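Plamari's picking software learns to say it doesn't know

Version 7 of Dako went out to warehouse customers on Monday, and the headline feature is hesitation.

Dako is the planning and perception package that Plamari sells to people who already own a robot arm and have found out how little the arm came with. It takes camera images, decides what in a bin can be grabbed, works out a path to it and sends the path to the controller. Earlier versions did this with great confidence. The release notes for the new one run to 31 pages and use the word "uncertain" on most of them.

The change is in how the software treats a bad view. Until now, Dako built a depth map of the bin, filled the holes in it with a best guess, and planned on the result as if every point had been measured. Over cardboard and matte plastic that worked fine. Over clear wrap, shiny steel and anything black, the best guess was sometimes a flat floor where there was a product, and sometimes a product where there was a reflection of a ceiling light. Customers have a folder of videos of arms closing with great care on nothing.

In the new version the holes stay holes. Each patch of the depth map carries a score, and the planner is allowed to go through low-score space only slowly, and not at all with the fingers closing. If the best grasp in the bin depends on a patch the software doesn't trust, it moves the wrist to a second viewpoint and looks again. It will do that up to 7 times before it gives up and asks a person, a limit that was set at 20 in the beta until a customer watched an arm circle a single tote through most of a coffee break.

Plamari says the extra looks cost less than they sound. On its own test set of 1,756 bins, the company reports that most needed no second view whatsoever, and that the ones that did were largely the ones that used to end in a stop and a walk across the floor. It hasn't published the average pick time, and when asked for it the company sent a chart with no numbers on the vertical axis. It is a handsome chart.

The first outside site to run the release was Pesonen, a parts distributor that moves small orders through steel racking with roller lanes and a great many blue bins. Pesonen joined the beta in spring with what it described to Plamari as a reflections problem. The racks have polished beams. The wrist camera sees the beam, and in the beam it sees the bins, the cables and the room again, bent and upside down. Version 6 regarded this as additional inventory.

The fix for that is less glamorous than the uncertainty scores and took longer. Dako now keeps a model of the fixed structure around each cell, entered once at setup, and anything that seems to lie behind a known metal face gets thrown out before the grasp search begins. Setup used to be a 40-minute job. With the rack model it takes most of an afternoon, and the installer has to measure the posts. Plamari's documentation calls this "a guided experience."

Pesonen's integration team, which has been doing that measuring, is polite on the subject. Its notes on the beta, shared with other users at a customer call, list the rack model as the single biggest improvement and also as the part it would least like to do again. One note reads, in full, "bracket on the column is real, please stop planning through it." The bracket was missing from the model because the model was drawn from the rack supplier's catalog, and the catalog doesn't show brackets. A later build lets the installer add loose boxes by hand, called keep-outs, and the team used 2 of them on the first rack and then a good deal more.

Finger clearance was the other long argument. The planner treats the gripper as a pair of simple shapes with padding around them. Too much padding and the arm refuses to go under a shelf to reach the bin below, citing a collision that would never happen. Too little and it leaves a mark. Dako 7 shrinks the padding as the score of the nearby space goes up, so the arm goes in close where it has seen well and keeps its distance where it hasn't. This is how most people park, and it took the company two years.

There are limits, and the notes are fairly open about them. Clear film is still bad. The software can now recognize that it can't see film properly, and it will mark the patch and work around it, but it won't reliably tell an empty wrapper from a wrapper with something in it. Black parts against a dark background get low scores even when they are in plain view, and the arm will look again at a thing any passerby could point to. Plamari suggests better lighting. Customers have suggested better software, and the two positions have been stable for some time.

Loose cables are a separate chapter. The rack model covers steel, and cables aren't steel, and they move. Version 7 treats anything thin and hanging as a thing to avoid, which is sensible in the open and less so in front of a bin, where a single black wire can make a whole tote unreachable from one side. The workaround in the notes is to tie the cable back. The note is marked as a known issue, priority medium.

Logging has been rebuilt as well. Each planning attempt now saves the wrist image, the score map and the reason for the decision in words, so that an operator can read "grasp rejected: low confidence, region 3" in place of the old code 700, which covered eleven different failures and a licensing problem. Operators at the beta sites are said to like the sentences. They are also said to have started reading them aloud.

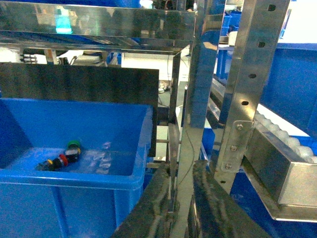
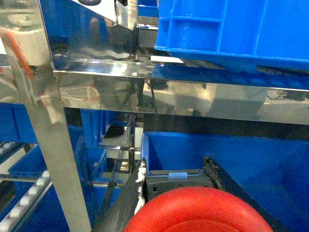
Wrist camera views at the rack, with the gripper fingers reaching into both.

The price is unchanged for current customers, who get the update through their support plan. New customers pay per arm, with the rack model editor included and the installer's afternoon billed separately. Anyone still on version 5 has to pass through 6 first, a step Plamari recommends doing outside working hours, with the arm parked.

Competition is arriving in the same corner of the market. Ganisora, which until recently sold only simulation tools, has announced a picking planner of its own that it says needs no rack model at all. It learns the structure of the cell by looking around for a while on the first day. The company hasn't said how long a while, or what the arm does if someone walks off with a bin during the lesson, but it has opened a waiting list. Plamari's response was to post a video of a cell set up by hand in under an hour. The rack in the video is painted matte gray and has no cables on it, a fact several commenters were kind enough to bring up.

Pesonen plans to move its remaining cells to the new release over the summer, one rack at a time, measuring as it goes. It has asked for a way to copy the model from one rack to the next, given that they are supposed to be identical. Plamari has agreed to add the copy function in the next point release. It has also asked Pesonen to check the racks first, and the early word from the tape measure is that identical was a strong term.

The point release is due in June. It will include the copy function, a fix for a crash when a keep-out is dragged off the edge of the screen, and a setting to lower the number of second looks, requested by the customer with the coffee break. The default stays where it is. A Plamari support page already advises against setting it to zero, a choice that returns the software to its version 6 manners and, according to the page, "may affect confidence."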